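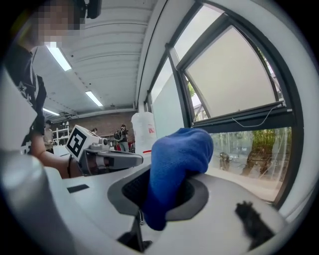 Figure 1. Blue cloth pinched in a white housing above the Fultley work table, with a white plastic container standing on the far side.

Papers > Shared Rooms and Their Upkeep > Section 4

Abstract Methods Findings Notes References

4. Findings: where the cloth goes

4.1 The crumple as a default

The guidance sheet issued to all nine rooms in the Patamstead study asks that cloths be "folded in quarters and returned to the rail." It is a clear sentence and the rooms have rails. Of the 361 resting states logged over the study period, 127 could be called folded under the Plisetti scale, and that includes every cloth with at least one deliberate crease in it. Under the stricter reading preferred by Mladenović, who coded the second half of the log and was raised in a house with an ironing cupboard, the number would be a good deal lower. We report the generous figure throughout.

The remaining cloths were crumpled. We use the word in the technical sense set out in Section 3, meaning that no edge of the cloth runs parallel to any other edge for more than a hand's width. Figure 1 is typical. The cloth bulges upward in the middle and hangs down at the near side, and a reader asked to find its four corners would need some time. Participants, when asked, described cloths in this condition as "put away," "just there," and in one case "folded, more or less."

We had expected crumpling to be a matter of haste. The log does not bear this out. Cloths left at the end of a long, unhurried session were crumpled about as often as those dropped by people on their way to lunch. What did make a difference was the surface. A rail invites a drape, and a drape will sometimes turn into a fold if the person has nothing else to do. A table invites nothing. At Fultley, where the rail is on one wall and the tables are by the windows, the cloth spent most of its life on or near a table, and the rail spent most of its life holding a lanyard.

4.2 Companions of the cloth

Cloths seldom rest alone. The coding sheet allowed for up to three companions within arm's reach, and we soon wished it had allowed for more. Bottles, tubs and other containers were the most common, followed by paper, followed by items the coders agreed to enter as "small dark thing." The last category was meant to be temporary.

The closeness of a container matters because of what people assume about it. Several participants told us that a cloth beside a container was "the one for that," whatever the container held, and would walk past it to fetch another. A cloth lying by itself was held to be free for any use, including some we had to ask about twice. Placement therefore worked as a kind of label, and one that changed whenever anyone needed the space. Dimitrov's field notes for August record a single cloth that was the table cloth in the morning, the sink cloth by noon and the table cloth again before the room was locked. Its color did not change. The guidance sheet assigns blue to tables and says nothing about promotions.
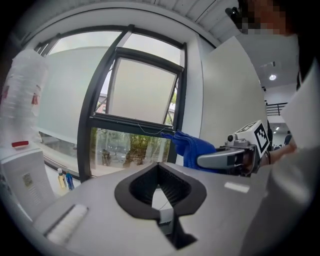

Window work was the one task for which the cloth was regularly shaken out before use. Participants who wiped tables with whatever side of the bundle came first would stop at the window and look for a clean face, presumably on the grounds that glass tells on people. Even so, the shaking out rarely led to a flat cloth. By the time it was up against the light it had been gathered again, and the shape seen in Figure 2, bunched at the top with one folded corner sticking out to the left, turned up so often in our notes that we gave it a code of its own (W2, "the ear"). The windows at Fultley add a difficulty of their own. The upper pane is hinged at the top and tilts outward, so that its outer face moves away from the person at the moment it becomes available, and the big frosted panel hides streaks so well that several participants had stopped believing in them. The clear lower pane got most of the attention. It looks out on trees and a row of parked two-wheelers, and we suspect it was cleaned partly for the view.

4.3 The stock of cloths

All nine rooms were supplied with the same pack, ordered through Ha, at the start of the study. We had planned to follow each cloth by means of a stitch in one corner. This worked well for a short while. Stitches are easy to find on a folded cloth and very hard to find on a crumpled one, and coders were under instruction not to touch anything, so the tracking data are thin exactly where the cloths were most interesting. By the end of the study 84 cloths could be matched to their starting room. Others had moved next door, and a few seem to have gone home with people, who in interviews spoke warmly of how soft they were.

Fultley was the only room to finish with more cloths than it began with. We have no good account of this. Its users put it down to tidiness, a view that sits poorly with the rest of the Fultley log – see Table 6, and in particular the column headed "floor." A likelier reading is that the room is large and well lit, people like working there, and they bring their cloths along as they might bring a mug.

4.4 Limits

The log records where cloths were at the moments we looked. We cannot say what they were doing in between, and some of the longer rests may hide a great deal of wiping. Two coders also disagreed, at length and in writing, over whether a cloth laid across another cloth counts as one resting state or two. The log treats it as two. The correspondence is available on request, though we would rather it were not requested.

A second limit is our own presence. People fold when watched. On the first visit to each room the folding rate was the highest it would ever be, and in two rooms somebody had squared the cloth up with the edge of the table. The effect wore off by the third visit, after which we were treated as part of the furniture and, once, handed a cloth. First visits are kept in the totals above but left out of the room-by-room comparison in Section 5, where the rail makes a second appearance and does slightly better.

Contact: B. Dimitrov and V. Mladenović, Patamstead Shared Rooms Study | © 2019 the authors | Back to top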